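The lead engineer at Pemine will not call her team's planner smart. "It picks from a list," she says. "The list is long, and people see a long list and think it's thinking."

The software, licensed from Vindelov, learns from recorded grasps. Her set has 3253, of which 172 involve cloth. Is that enough? "For a demo, sure. I wouldn't let it near my kitchen."

She doesn't trust the success rates in the sales deck either. "Ask what they threw out. We asked in October and I'm still waiting."

So the team keeps recording, mostly soft things on cluttered tables.
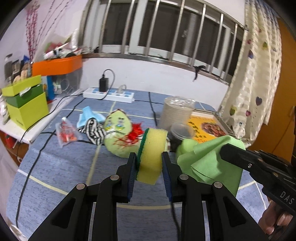

"And if the numbers don't move by spring, I'd go back to hand-written rules for cloth."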